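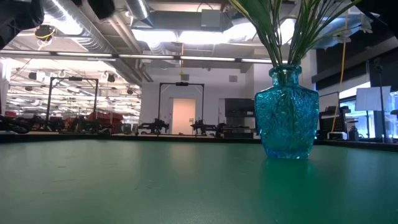 ## レリーフガラスの花器「Dutitz」

葉っぱの浮き彫りが入った、ターコイズのガラス花器です。肩がふっくら丸くて、首は短め、口元はほんの少しだけ外に開いています。この形がとにかく生けやすい!首のところで茎がゆるくまとまるので、細い草ものを何本か入れるだけで、すっと広がってくれるんです。

「Dutitz」はガラス工房Kikossideが2021年から作っているシリーズで、今の型になってから泡の入り方がぐっと落ち着きました(初期の泡の多いものも、それはそれで好きなのですが)。凹凸に光が当たると、朝と夕方で色の濃さがまるで違って見えます。窓辺に置いて、ぜひ一日つきあってみてください。

### 似合う植物

- 細長い葉のグリーン、イネ科の草もの
- ユーカリやドウダンツツジなどの枝もの(短めに切って)
- 3月ならミモザをたっぷりと。青緑に黄色、最高です!

大輪の花を一輪だけ、という使い方だと少し口が広く感じるかもしれません。そのときは葉ものを二、三本添えると茎が安定します。

### 仕様

| 項目 | 内容 |
|---|---|
| 素材 | ソーダガラス |
| 成形 | 型吹き |
| 容量 | 600 ml(首の下まで) |
| 食洗機・熱湯 | 不可 |

水は半分くらいで十分。夏場は毎日替えると茎が長持ちします。

### お手入れ

レリーフがあるのは外側だけで、内側はなめらかです。柄の長いスポンジと中性洗剤で洗い、口を下にして布の上で乾かします。白い水あかが出てきたら、水で薄めたクエン酸をひと晩。模様の溝のほこりには、使い古しのやわらかい歯ブラシがよく効きます。

### お届けについて

Holtumville店の店頭と、このページからのご注文でお求めいただけます。一回の窯で仕上がるのは36個。色の濃淡には個体差があり、濃いめ・淡いめのご希望は備考欄へどうぞ。同じ色合いの小皿「Rezaei」も近いうちに入荷します。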